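## Teil 3: Der erste Waschgang mit der Rendard

So, die Maschine steht, der Zulauf ist dicht. Bevor ihr gleich die volle Ladung reinstopft (ich kenn das, ich war genauso ungeduldig!), kommt erst mal ein Leerlauf.

1. Trommel auf und innen nachsehen. Bei mir klebte noch ein Tütchen mit Schrauben an der Dichtung.
2. Einen halben Messbecher Vollwaschmittel ins mittlere Fach, keinen Weichspüler.
3. Programm 7 wählen, das ist bei der Rendard die Trommelreinigung.
4. Start drücken und 3 Sekunden halten, sonst passiert gar nichts – daran bin ich beim ersten Mal fast verzweifelt.

**Achtung:** Die Transportsicherungen müssen raus sein! Mein Nachbar Deepak Negi hat sie vergessen, und seine Maschine ist quer durchs Bad gewandert.

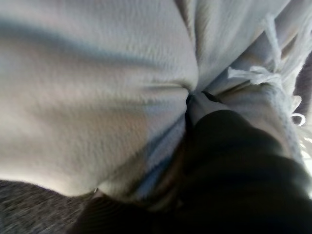
Danach dürft ihr richtig waschen. Ich nehme für den Anfang immer Handtücher:

5. Trommel locker füllen, eine Handbreit Luft nach oben lassen.
6. Temperatur von Hand einstellen, die Vorgabe ist mir mit mehr als 50 Grad zu hoch.
7. Fürs Schleudern die mittlere Stufe nehmen.

**Hinweis:** Piept es am Ende dauernd weiter, Tür kurz öffnen und wieder schließen. Wie man den Ton ganz abstellt, steht in Teil 4 – ebenso die Sache mit dem Flusensieb.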